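Crease line and uneven color in a teal table covering
3 min read

Filipa Vilela

I have a matte teal covering on a work table, cloth-like to the touch, bought as a Sivham remnant. It has a thin dark line across it and lighter and darker bands that change with the viewing angle. I need to know if the line is a fold or a join before I decide to press it or replace the piece. Three views:
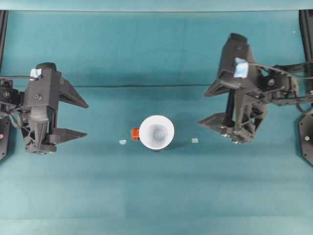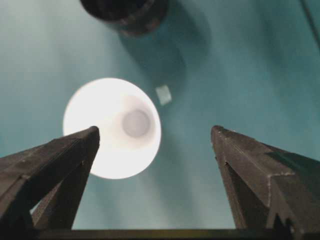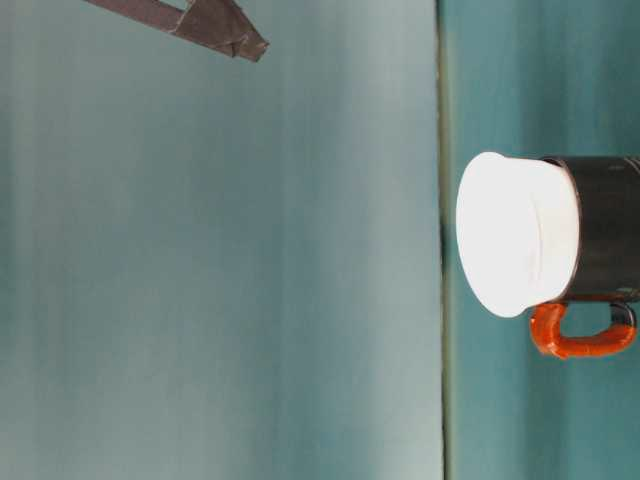
What I have tried so far

Flattening under boards for 2 days. The line is still there. The piece is 664 mm on the short side. I would like to keep it, as the color is no longer sold.

Þórey Brynjólfsdóttir

Check the underside first. A fold continues through as a matching ridge on the back. A join has tape, glue or an overlap, and you can catch it with a fingernail. In the last picture, the one with the mug, the seam is slightly wavy and the surface to its right is a deeper teal than the one to its left. That would fit two pieces meeting, but light falling at an angle can do the same to a fold. Turn the piece end for end under the same lamp. If the darker side stays with the fabric, it's the fabric. If it stays with the lamp, it's the light.

For a fold: iron from the back, low setting, dry, cotton cloth in between. Test a corner. Don't use steam if there is a foam or rubber backing.

Henrique Aguiar

Mine had the same streaks. I replaced it with Nisari felt and stopped looking at it.

Izzati Ismail

Agree on the back side test. If it's a join, pressing won't remove it. Lift both edges, trim them against a steel rule and lay them again butted, with double-sided tape underneath.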